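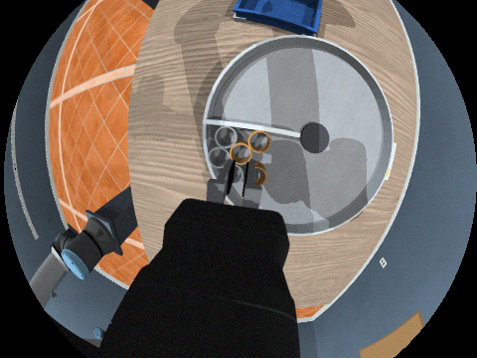

Is teaching a robot by remote control as easy as the sales pages make it sound?
No. Steering an arm by hand to teach it a job is slow work, and most of the people selling it have not sat through an afternoon of it. We have, on and off, for our trials at Petisitz. The job we use is a dull one: pick rings out of a divided round tray and put them down somewhere else. Six small rings standing on end and packed together on one side of a divider will show you more about a control setup than any brochure. The fingers have to come down beside one ring without knocking its neighbors, and half of them are see-through gray, so the person steering has a harder time judging where the edge is than with the orange ones.

Who writes this page?
Lizeth Giraldo wrote most of the answers. Giuliana Quintero runs the trials and corrected the parts about scoring. We buy these systems and don't sell them.

What counts as a demonstration?
One full run of the task by a person, start to finish, with the arm's movements and the camera views saved together. If the operator gives up halfway, we keep the file but we don't count it. Some vendors do count it. Ask.

How many do I need?
Anyone who gives you a number before seeing your task is guessing. Our ring set stands at 3327 kept runs, and we would not call it finished. A smaller first batch of 96 was enough to get the arm heading for the right part of the tray and closing its fingers at the wrong height. You may hear that a handful of runs is plenty. For a demo on a fixed setup that nobody moves, maybe so.

Can't I practice in simulation first?
Yes, and you should. The ring task on this page is a simulated one. It costs nothing to drop a ring, and resetting the tray takes a click. Just don't let anyone tell you the results carry straight over. Simulated rings slide and tip in ways real ones don't, and an operator who has learned to get away with a sloppy grip in the simulator will bring that grip along to the real arm.

What does the operator look at while steering?
In our case, a wide view from the arm itself.
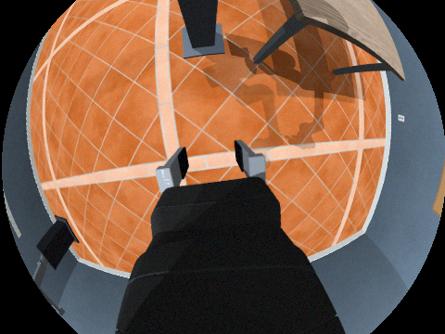 A view like that takes in a lot at once, and that is the selling point. The price is bending. Straight lines curve toward the rim, and distances out there are hard to judge. New operators tend to trust the middle of the view and ignore the rest, then bump into things. Give them time with the fingers open and nothing to pick up before you start saving files. We set aside 60 minutes for this and wish we had done so from the beginning.

Is guiding the arm by hand better?
Sometimes. You hold the arm and move it where it should go, and you feel contact directly. That helps with tight spots. The trouble is that you are standing there, your own hands end up in the camera views, and the robot will be working without them later. Plurnia's guide says this can be cleaned up afterward. We tried their cleanup tool and went back to remote control.

Do the operator's bad habits get copied?
Every one. One of ours paused over each ring before closing the fingers. The trained arm paused too, sometimes for good. Have the same person watch their own runs at the end of a shift. It's an unpleasant half hour and it works better than a rule sheet.

Should I use more than one operator?
We use 3. With one person you get neat, matching runs and an arm that falls apart when a ring lies a bit differently. With too many, the styles clash. We don't have good evidence for where the line is, and we haven't seen any from Cladon or Ñahui either, though both give firm advice on it.

How do I tell if a vendor's success rate means anything?
Ask what counted as a success, who decided, and how many tries were thrown out. Ask whether the rings (or whatever you are picking) were put back in the same spots each time. Ask to choose the starting layout yourself. Giuliana asks for the unedited recordings, and how long it takes to get an answer is useful to know.

Is it worth doing at all?
For a task that changes often and is boring to program, it can be. For one fixed motion repeated all day, pay someone to program it the old way. We told two visitors exactly that in October.

Can I get your recordings?
Not yet. The notes on which runs were dropped and why still need cleaning up, and we won't send the files out without them.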